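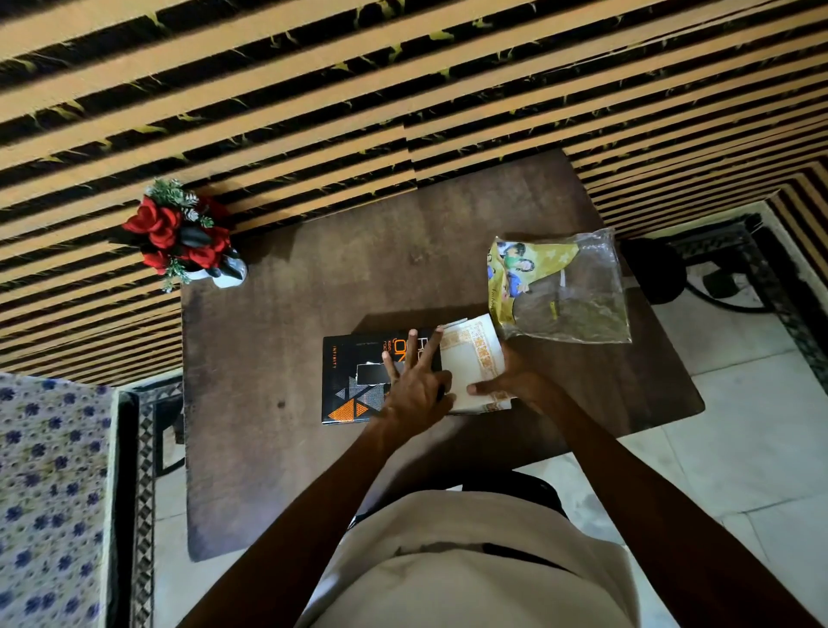
Werkby tea flask, 60 cl — my verdict after a long summer and most of a winter

Posted 20/12/2018 by Asif Niazi

I bought the Werkby back in May for the early train out of Tridthorpe, and I've been meaning to write it up ever since. It has had far more use than I expected (it has been up two hills, to one wedding and on I don't know how many platforms) and I like it more now than I did in the first week.

The thing that won me over is the basket. Most flasks with a strainer have a mean little cup at the top that barely wets the leaves. The Werkby's goes nearly all the way down, so a big twisty leaf has room to open out properly. I've been drinking a lot of the Khokhar breakfast blend, a strong, malty tea that gets nasty if you leave it stewing, and being able to lift the whole lot out after four minutes is a joy. The basket hooks on the inside of the lid while it drips — such a simple idea, and I've owned three flasks that didn't manage it.

Heat next. I filled it at six in the morning, and at two in the afternoon, 8 hours later, the tea was still hot enough that I had to blow on it. By bedtime it was lukewarm. My old Levlow gave up well before lunch, though to be fair to it the seal was perished and it had been dropped down a flight of stairs.

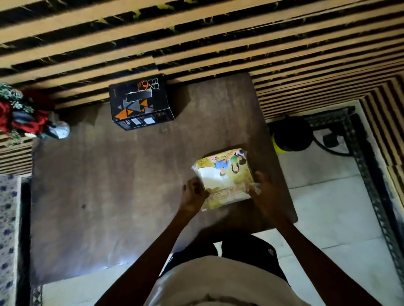

Cleaning is easy enough if you do it the same day. Leave wet leaves in the basket overnight and you'll be poking at the mesh with a toothbrush, as I was after the wedding. A spoonful of bicarb and hot water gets the brown off the inside. The lid comes apart in two pieces and the rubber ring pulls out with a fingernail. Please do take the ring out now and then! Mine had a smell I blamed on the tea for a fortnight.

Grumbles: it's heavy when full, and it's just too fat for the bottle pocket on my rucksack. The paint has chipped round the base. I also wish the lid made a click when it's shut, as I've twice put it in my bag not quite tight and had damp sandwiches. My friend Wiremu Kerslake bought one on my say-so and reckons the mouth is too wide to drink from on a moving bus. He's right about that, so he pours his into a mug.

You can get spare rings and a spare basket, both for less than the price of a decent packet of tea, and mine came in a couple of days. I love it when a firm bothers with that.

If you only ever use bags I'd say save your money, any good flask will do you. For loose leaf I can't think of one I'd swap it for. I'm trying a green tea in it next, with cooler water, and I'll add a note underneath when I've worked out the timing.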